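Durach Family Health Center
Frequently asked questions: breastfeeding and your medicines

Can I take my usual medicines while I am breastfeeding?
Many medicines can be continued, but please do not decide it alone. Bring us the full list of what you take, also vitamins, herbal teas and creams. The pharmacist will check each one and give you the answer in writing.

Should I stop my tablets until the appointment?
No. Stopping suddenly can be harmful with some medicines, for example those for epilepsy, thyroid or blood pressure. Call us the same day and a nurse will call you back.

Is one dose of a painkiller a problem?
It depends on the painkiller. Please read the leaflet and ask before you take anything that contains codeine. 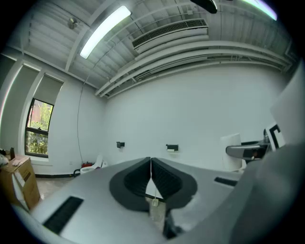 Infant Feeding and Medicines Team

Who answers my questions?
Your first contact is Mudassar Butt, our clinical pharmacist. If the question is more about latching, pain or milk supply, he will pass you to one of the 2 feeding advisers.

How long is the first visit?
Please plan for one hour. You can bring your baby, and you can feed at any time during the talk. Follow-up visits are shorter and can be done by telephone.

My baby was born early. Do the same rules apply?
Not always. A small or premature baby clears medicines more slowly. Tell us the week of birth and the present weight when you book, so that we can prepare.

I am under 18. Do I need a parent with me?
You may come alone or with any person you trust. We will explain to you what stays private and what we may have to share.

Do you speak other languages?
We can book an interpreter by telephone. Please ask for this 3 working days before the visit.

Where do I find you?
We are in the Barbier Building, second floor. The elevator is on the left after the main door. Strollers can stay in the hallway.

What if I need help at night?
This team does not work at night. If your baby is very sleepy, will not feed or has difficulty breathing, call the emergency number immediately and have the name of your medicine ready.

Page last reviewed: 29 November 2019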